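Clearing and Resetting a Shared Room Floor
Guidance for room users, Bimwood Community Workrooms
Issued September 2019

Purpose of this guidance

This page sets out how the floor of a shared workroom should be cleared, checked and put back in order at the end of a booking. It applies to all ground-floor rooms at Bimwood and to the two rooms in the Salgado annexe. It should be read by the person named on the booking and by anyone helping them to tidy.

The rooms are used for a wide range of activities, and most of what is brought in ends up on the floor at some point: extension leads, chargers, baskets, storage bins, flattened cardboard, bags and bottles of water. The floors are hard and smooth, and a lead lying across them is easily caught by a foot. The procedure below is intended to take two people no more than 13 minutes in a room of ordinary size. Rooms with a great deal of equipment will take longer, and time should be allowed for this within the booking.

Before you begin

Please have the following to hand:

Two baskets or small crates, one for loose items and one for cables
A clear plastic bin with a lid for items that stay in the room
Reusable cable ties or short lengths of soft tape
A soft broom and dustpan
A damp cloth, well wrung out
A bag for recycling

Baskets, brooms and cloths are kept in the cupboard by the entrance. Cable ties are kept in the reception drawer and may be taken without asking, but should be returned if they are not used. Bimwood does not supply tape.

Agree at the outset who will deal with the cables and who will deal with everything else. Where both people do both jobs, items tend to be moved twice.

Step one: Stop work and clear your hands

Finish whatever is being done before tidying starts. Anything that is held, worn or strapped on should be put down in its proper place first, together with its lead if it has one. Tidying should not be carried out around a person who is still working at the end of a cable.

Bags carried on the shoulder should also be set down against a wall. They swing forward when the wearer bends and can knock items from ledges.

Step two: Deal with the power strip

The power strip is the centre of most floor clutter and should be dealt with before anything is lifted or swept.

Switch off each piece of equipment at its own switch. Some leads have a small switch part of the way along; check for these, as they are often overlooked. Next, switch off the power at the wall. Only then should the plugs be removed from the strip, one at a time, holding the plug and not the lead.

As each plug comes out, follow its cable by hand to the far end. Do not pull a cable towards you across the floor. It may be looped round the leg of a chair, or under a basket, or attached to something that will fall.

When all the plugs are out, remove the power strip from the wall socket and place it on a table. It should be left there until the floor has been cleaned.

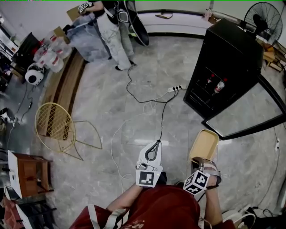 Thin cables need particular care. A thick black lead keeps its shape and can be seen from the doorway, whereas a thin white one spreads into loose loops and is easily missed on a pale or patterned floor. Walk slowly along each wall in turn and then once across the middle of the room before deciding that every cable has been found.

Step three: Coil and tie the cables

Coil each cable separately. Begin at the equipment end and make loops about the width of a dinner plate, allowing the cable to turn in the direction it wishes to go. Cables should not be wound tightly round the hand and elbow, which twists the wires inside and shortens their life.

Fasten each coil with one tie. Thin cables may be fastened in pairs if they belong to the same piece of equipment. Place the coils flat in the cable basket, with the thickest at the bottom.

Any cable with a split covering, a bent pin or a scorched plug should be kept apart and handed in at reception with a note of the room. Please do not repair cables in the room - this includes wrapping them in tape.

Step four: Sort what remains on the floor

Everything left on the floor should now be put into one of four groups.

Items that belong to the room go into the clear plastic bin. The bin is clear so that its contents can be checked without being emptied, and labels should be placed on the short side only.

Items that belong to your group go into the basket for loose items. Small rectangular baskets are preferred to large round ones, as they sit flush against a wall and can be carried in one hand.

Cardboard should be flattened and taken to the recycling store. Sheets that are being kept for another session may be stood upright behind the bin, provided that they do not reach the height of a socket or block a door.

Anything that cannot be identified should be taken to reception, where it will be held for 7 days.

Boards and panels that lean against a wall require separate attention. A board left leaning on a smooth floor can slide at its foot. It should be laid flat, or returned to the rack in the corridor, or secured with the wall strap where one is fitted. The Fidlow Room has no wall strap and boards must not be left leaning there overnight.

Step five: Clear the ledges

Ledges should be cleared once the floor is free, so that there is somewhere safe to stand. Water bottles collect on them during long sessions. Empty part-used bottles into the sink, crush them lightly, replace the caps and put them in the recycling bag. Unopened bottles may be taken away or left in the kitchen for general use.

Small electrical items, such as speakers, should be placed on a shelf. They should not be left beside bottles. Wipe the ledge with the damp cloth, following the grain where the edge is of wood, and dry it with a sleeve of paper towel if any moisture remains.

Step six: Sweep and wipe

Sweep from the wall farthest from the door. Grit is most often found where the power strip has been lying and along the foot of the shelving. Marble-patterned floors hide dust well, and it is advisable to crouch and look along the surface towards the light before putting the broom away.

Wipe up marks with the damp cloth. Paint should be lifted with warm water and a little washing-up liquid. If it does not come away, please report it and leave it; scrapers and wire wool are not permitted. The Zinside floor cleaner kept in the kitchen may be used on hard floors only.

Step seven: Return the furniture

Chairs should be stacked no more than four high. Shelving units stay where they are and should not be used as a stop for the door. The power strip, once wiped with a dry cloth, is hung on its hook with its lead coiled beside it.

Final check

Before leaving, stand at the door and confirm that:

No cable remains on the floor
The wall sockets are switched off
The lid of the room bin is closed
Nothing is leaning unsecured against a wall
The recycling bag has been removed

The person named on the booking should then sign the sheet on the back of the door. Faults may be reported at reception or by telephone on extension 2771. From November, reports will also be accepted through the booking page.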